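Home About Us Courses Enrolments Community Programs Contact

About Wandura Community College

Wandura Community College is an independent, not-for-profit provider of adult and community education. The College was established by a group of local residents who wished to see practical learning offered close to home, and it continues to be governed by a board drawn from the district it serves. Our programs are open to all adults, regardless of prior schooling, and no entry examination is required for any course.

The College operates from 2 campuses. The main campus, in Medina Street, houses the administration office, the library and the majority of our teaching rooms. The Grevum campus was added to meet demand from the outlying townships and is used chiefly for evening classes, English language tuition and the school holiday program. Both campuses are accessible by wheelchair, and parking is available on site.

Our Programs

Each term the College offers 26 courses across the areas of language and literacy, office and computer skills, home and garden, and food and nutrition. Class sizes are limited to 12 learners in literacy subjects so that tutors may give proper attention to individual progress. Learners who complete a course of study receive a statement of attendance, and those enrolled in accredited units are issued with a formal record of results.

The food and nutrition stream is coordinated by Delia Huenchumán. It covers household budgeting, seasonal shopping, safe food storage and everyday cookery for singles, families and older people. 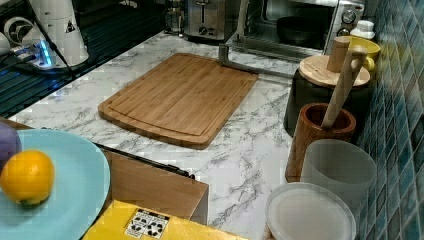 Enrolment in this stream is available by the term or by the single session – a provision made at the request of shift workers and carers. Concession rates apply to holders of a current health care card, and a limited number of fee-free places are set aside each term for newly arrived residents.

Our People

The Principal, Violeta Zúñiga, is responsible for the educational direction of the College and reports to the board. She is supported by Unathi Kruger, Manager of Student Services, and by Gervasio Cisternas, who oversees the Grevum campus. The College employs 25 tutors, all of whom hold a recognised qualification in their field or in adult teaching. The board is chaired by Fidel Palma.

Partnerships

The College works with neighbourhood houses, local employers and the Pimum Library Service to ensure that its programs reflect the needs of the district. Organisations wishing to arrange workplace training, or to hire a teaching room outside class hours, are invited to contact the administration office.

Enrolments for Term 1 open on 30 January 2018. Enquiries may be made in person at either campus during office hours.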